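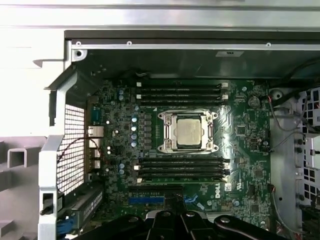

Fig. 4 – Dell board with the CPU in its socket

4. Fitting the cooler

I do this bit with the case flat on the table and a mug of tea well out of reach.

1. Switch off at the wall and pull the plug. Hold the power button in for 13 seconds.
2. Wipe the top of the CPU with a dry, lint-free cloth.
3. Squeeze a pea of paste onto the middle. I use the Nerkiswood tube, but any will do.
4. Lower the Tondstead cooler straight down – no sliding! – and start all the screws by hand.
5. Tighten them a little at a time, corner to opposite corner.
6. Plug the fan lead into the CPU fan header.

Caution: never power up without the cooler on.

Note: the screws in the older Tondstead kit are too short for this one. I found out on a Wednesday night, with the shops shut.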